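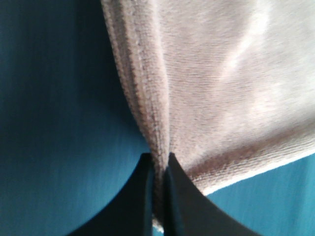

Grey-beige towel, gathered to a tight pinch.

Skultdale Certificate in Employment Support
Unit 4: Work trials and the observation record
Handout for the second session. Course tutor: Coralie Katene

4.1 What a work trial is

A work trial is a short, agreed period in which a jobseeker carries out the tasks of a real vacancy at the employer's premises. It differs from work experience, where no vacancy need exist, and from a probation period, which begins after a contract has been signed. The three are often confused in case files, and the confusion causes trouble later when an outcome is claimed.

For this unit a trial has the following features:

A named vacancy, with hours and rate of pay stated in writing.
A start and end point agreed before the first shift.
A named person on site who gives instructions.
An observation record kept by the coach.
A decision meeting.

A trial with no vacancy behind it should be recorded as a placement. Do not change the heading afterwards if a vacancy appears. Open a new record and refer back to the old one.

4.2 Length

The Trallholm model, used throughout this course, sets an upper limit of 40 hours. Shorter trials are usual for single-task jobs. Longer ones are seldom justified: by that stage the employer has seen enough to decide, and the jobseeker is doing work that ought to be paid. Where an employer asks for an extension, the coach should ask which task has not yet been seen. If no task can be named, the extension is refused.

Hours are counted from arrival to departure, less unpaid breaks. Travel is not counted but is noted, as a journey that can be managed for a week may not be one that can be managed for a year.

4.3 The observation record

The record is in two columns. The left column holds what the coach saw or heard. The right column holds what the coach makes of it. Each entry carries a time of day. Entries are made on site or within two hours of leaving.

Most marks lost in the assignment are lost by letting the second column leak into the first. "Struggled with the till" belongs on the right. "Pressed cancel, then called the supervisor" belongs on the left. Words such as confident, anxious, slow and willing are right-column words in every case. So are comparisons with other staff, unless both people were timed on the same task.

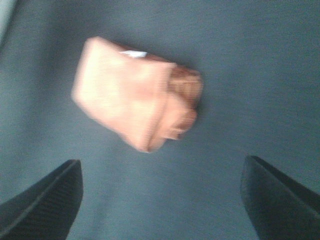 Observation of objects follows the same rule as observation of people, and it is easier to practise on objects first. The coach writes down colour, shape and position, and leaves purpose and contents to the second column until they have been checked. A small, pale peach-coloured item lying on a dark blue-grey surface, with a bright white patch near one edge, is a complete left-column entry. That the white patch is a label is a right-column entry, and so is any view of what the item is for. The point matters in stockroom and packing trials, where a coach who guesses at the goods may go on to guess that the jobseeker has put them in the wrong place.

4.4 Scoring

Each task in the vacancy is scored separately.

0 Not attempted
1 Done with physical or spoken help
2 Done with a prompt
3 Done without help

Scores are entered for each attempt and are not averaged. A run of 1, 2, 3 and a run of 3, 2, 1 have the same mean and lead to quite different advice. A score of 0 must be followed by a note saying whether the task was offered.

Tasks scored 3 on 80 per cent of attempts are treated as met. The threshold is a working figure and may be varied by agreement with the employer, but only before the trial starts. Safety tasks are excluded from the threshold and must be met on every attempt.

4.5 Worked case: Bomgate

Bomgate runs a kitchenware warehouse and offered a part-time picking post. The jobseeker had not worked for some time and asked for morning shifts. The coach, Merle Paewai, split the post into four tasks: reading the pick sheet, finding the bay, checking the quantity and closing the tote.

Three tasks were met by the end of the second shift. Checking the quantity was not. The record shows prompts on most attempts before 10.30 and very few after it. The left column also shows that the pick sheets issued before the break were printed in a smaller type. The employer changed the print setting and the task was met on the following shift.

Note that the cause could be found only because times had been written down. A summary score for the day would have hidden it.

4.6 The decision meeting

Present: jobseeker, employer, coach. The jobseeker speaks first. The employer then gives one of three answers: offer, no offer, or offer with changes. "We will let you know" is recorded as no offer, with a date for follow-up.

Written reasons are requested in all cases. They are filed with the record and a copy goes to the jobseeker.

Reading for next session

Jaidee, C., Notes on Task Splitting, sections 1 to 3
Masanja, B., The Two-Column Record, all

Assignment 2 is due in April. Submit one full observation record and a commentary. Hand in work to Elsie Costigan at the course office.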